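Trimming and syncing two-hand demo recordings before you train on them

I put this off for way too long. For months I just dumped whole recordings into training and let the policy sort it out, and then I wondered why it loved to sit there doing nothing for the first few seconds of every run (it had learned that from me, of course). So here's the cleanup I do now, written down mostly so I stop answering the same message from Mircea Sima every week!

You'll need your raw recordings with one video stream and two gripper streams, left and right, each with its own timestamps. I use Broltero to read them and Grodirmont to look at the plots, but any plotting tool will do. My current set is 88 recordings of shirt folding.

Step 1. Put everything on one clock. Don't trust the start times in the file headers. Mine were off by different amounts on the left and right side, and a late right hand is nasty in folding because both hands have to close on the cloth together. At the start of each recording I snap both grippers shut twice. Then I find those two dips in each opening-width signal, find the same moment in the video, and shift the streams until they match. I accept the match if the leftover error is under 11 milliseconds. Anything worse goes in a folder called "redo" and I look at it by hand.

Step 2. Resample. Pick the video frames as your reference and interpolate the gripper signals to those times. Straight linear is fine for opening width. For rotations please use slerp, I lost an entire evening to averaged quaternions.

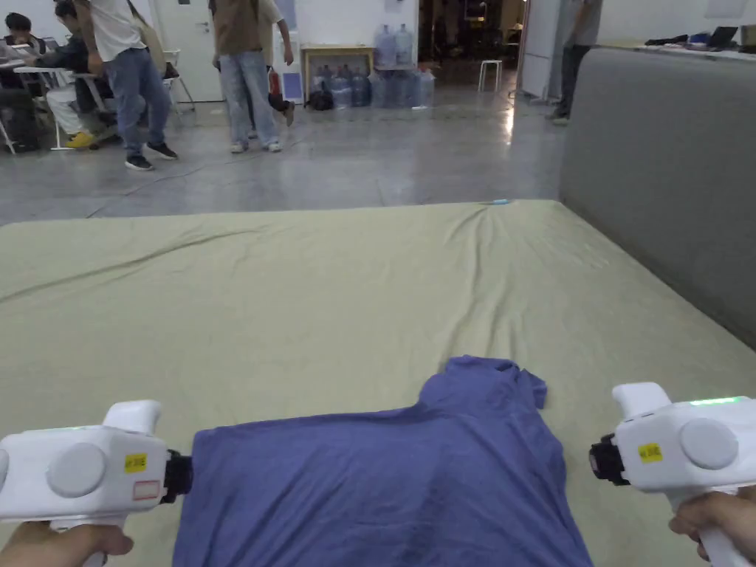

Step 3. Cut the dead time at both ends. I compute the speed of each hand, smooth it a little, and keep everything from the first moment either hand moves to the last moment either hand stops, plus a small pad. Note the "either"! My first version wanted both hands moving, and it happily chopped off every sleeve fold I'd done with the right hand while the left one just held the body of the shirt in place.

Leave the pauses in the middle alone, at least the short ones. A hand holding still on fabric is doing a job, and if you cut that out the motion jumps.

Step 4. Check the gripper range. Zacharias (my little checking script) scales opening width so that fully closed is 0 and fully open is 100, per hand, per recording. If a recording never gets near either end, the calibration was probably skipped that day. Rescaling from the calibration file fixes most of them.

Step 5. Write it out and watch some. One of my longer ones came to 3,225 frames after trimming, so I play them at high speed with the two width curves drawn underneath. You want each curve to drop right when the fingers close in the video. If it drops early or late all the way through, go back to step 1. If it starts fine and drifts, your clock rates differ and you need a second sync point at the end, so snap twice there too.

The export options for Stasturent are in the config next to the script. Set the frame rate there before you run it, the default is wrong for my camera and probably for yours.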